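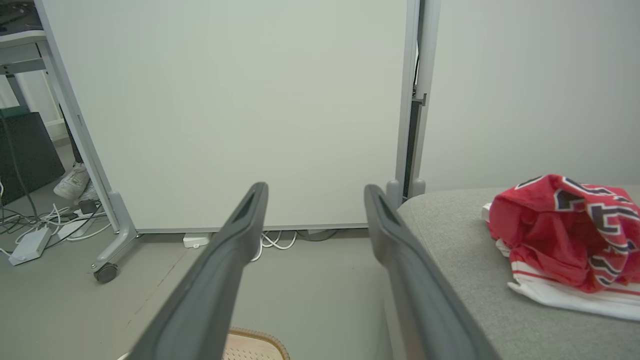

The whiteboard in its current position, with cables on the floor under it.

I moved the whiteboard again in November, and since two people have asked how it fits into a room that also has to seat guests, these are my notes on it.

The board is a freestanding one on a light gray metal frame. I bought it secondhand from Graziella Martinelli when she closed her tutoring office. It has casters, so it can be parked against one wall and pulled out when needed. In practice I pull it out twice a week. The rest of the time it is a large white object that has to live somewhere.

Position one was next to the window. Daylight came in at a low angle and the glare made the left third of the surface unreadable until mid-morning. Position two was behind the desk, where I had to turn my chair fully around to write. I kept that up for most of the summer and then stopped using the board.

Position three is beside the gray upholstered seat. The frame post ends up close to the seat with a narrow gap between, and the plain wall carries on to the right of it. Light on the surface is even enough to read from the desk. The seat remains usable, although at the moment it is being used by a red and white jersey that belongs on a hook.

The remaining problem is the floor. The panel stops short of the floor, so anything stored behind it shows underneath. I have white cables in a loose bundle there and a thin dark one running along the floor. Casters and cables do not mix well. A wheel rolling over a cable will either stop dead or pinch the jacket, and I have already replaced one network lead for that reason.

Options I have looked at:

A Tradlow cable tray, screwed to the wall at skirting height. Jagadeesh Gowda has one and likes it. It needs 2 brackets and a straight run of wall, and the longest version is 800 mm, too short for my run without a join.

A floor cover strip. Cheap, but it adds a ridge that the casters then have to climb.

Rerouting everything up and over the door frame. I measured this and lost interest.

I will probably go with the tray and accept the join. The spare length in the bundle can be coiled and tied – hook-and-loop, not zip ties, as I change things too often.

Cleaning is a separate matter. Dry wiping is fine for a day-old drawing. Anything left longer than a week gets a damp microfiber cloth and then a dry one. I wipe the board down completely before parking it, otherwise I keep reading old lists from across the room.

Next job is the jersey hook, then the tray. Lachlan Quinlan has offered to lend me his masonry bits, so the drilling depends on when he is back in town.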